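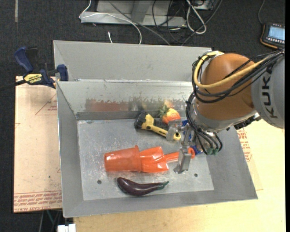 수집 셀의 작업 빈과 KUKA 암. 빈 안에 손전등, 컵, 장난감 삽, 모형 딸기와 가지가 놓여 있다.

회사 소개

Lovis는 로봇 파지 학습용 데이터를 수집하고 정제하여 납품하는 회사다. 고객은 물류 설비 제작사, 그리퍼 제조사, 대학 연구실이며, 모델 학습 자체는 수행하지 않는다. 당사의 산출물은 동기화된 영상, 관절 상태, 그리퍼 상태, 결과 라벨로 구성된 에피소드 묶음이다.

사업 영역

1. 파지 시도 데이터 수집
금속 빈에 담긴 혼합 물체를 대상으로 파지 시도를 반복 기록한다. 성공한 시도와 실패한 시도를 모두 보존한다. 실패 에피소드는 미끄러짐, 충돌, 빈 파지, 이중 파지로 구분하며 고객 요청 시 하위 분류를 추가한다.

2. 원격 조작 시연
숙련 조작자가 암을 직접 조종하여 시연 궤적을 만든다. 접근 방향과 파지 지점은 작업 지시서에서 지정하거나 조작자의 판단에 맡긴다. 두 방식의 데이터는 섞지 않고 별도 묶음으로 납품한다.

3. 라벨링 및 검수
모든 에피소드는 서로 다른 검수자 2인이 독립적으로 판정한다. 판정이 갈린 에피소드는 보류 목록으로 옮기고 재검토 후 확정한다. 확정되지 않은 에피소드는 납품 수량에 포함하지 않는다.

수집 설비

현재 9개의 수집 셀을 운영한다. 각 셀은 산업용 암, 그리퍼, 금속 빈, 작업 영역을 촬영하는 고정 카메라로 이루어진다. 빈은 작업 중 밀리지 않도록 고정하며, 위치가 바뀌면 좌표 보정을 다시 실시한다. 보정값은 에피소드 메타데이터에 함께 기록되므로 서로 다른 시기에 수집한 묶음도 동일 좌표계로 변환할 수 있다.

금속 빈은 바닥과 벽면에서 반사가 발생한다. 당사는 이를 후처리로 제거하지 않는다. 실제 현장의 용기에서도 같은 현상이 나타나며, 반사를 물체로 오인하는 문제는 학습 데이터 단계에서 다루는 편이 낫다고 본다. 표면의 긁힘과 얼룩도 같은 원칙을 따른다.

물체 세트

표준 물체 세트는 300종이며 생활용품, 공구, 장난감, 식품 모형을 포함한다. 선정 기준은 형상, 표면 광택, 무게중심, 변형 정도다. 손잡이처럼 가는 부분과 넓은 부분이 한 물체에 함께 있는 품목의 비중을 의도적으로 높였다. 파지 지점에 따라 결과가 크게 달라지기 때문이다.

배치는 수집 프로그램 Rostudine이 생성한다. Rostudine은 회차마다 투입할 물체의 조합을 지정하고, 같은 조합이 반복되지 않도록 이력을 관리한다. 물체의 자세는 지정하지 않는다. 투입 후 자연스럽게 놓인 상태를 그대로 초기 상태로 사용한다. 한 셀에서 하루에 기록하는 에피소드는 200건 가까이 된다. 마모되거나 파손된 물체는 교체하되, 교체 전후를 다른 식별번호로 관리한다.

협력 관계

Tornberg와는 그리퍼 핑거의 교체 규격을, Jakab과는 데이터 형식 변환 도구를 공동으로 개발하고 있다. 변환 도구는 당사 납품 형식과 고객 내부 형식 사이의 필드 대응표를 기준으로 동작하며, 대응되지 않는 필드는 삭제하지 않고 별도 파일로 남긴다.

납품 및 보관

초도 납품 전에 소량의 시험 묶음을 제공한다. 고객은 시험 묶음으로 형식, 시간 동기, 라벨 정의를 확인한 뒤 본 수집을 승인한다. 원본 영상은 계약 기간 동안 보관하고 종료 시 고객 지시에 따라 이관하거나 폐기한다. 고객 전용 물체로 수집한 데이터는 다른 계약에 재사용하지 않는다.

설비 견학은 오후 2시에 시작하며 사전 신청이 필요하다. 신청서에는 대상 물체의 종류, 희망 그리퍼 형식, 필요한 라벨 항목을 기재한다.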